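Proyecto Serrano, informe de abril

¡Seguimos avanzando con la ropa blanca! Ya tenemos 33 cestas de tela repartidas entre Raton y Clirnik, y las toallas van enrolladas, separadas por colores (doblarlas era un lío, se desmoronaban todas). 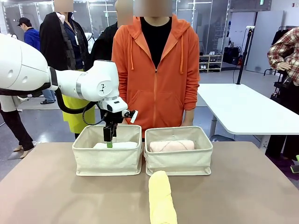
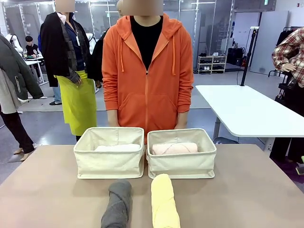 Del presupuesto quedan 193 euros, que me gustaría gastar en etiquetas y en hasta 11 cestas más para Prultarport. Si os parece bien, hago el pedido este mes y en el próximo informe os mando las facturas, que todavía me faltan 4.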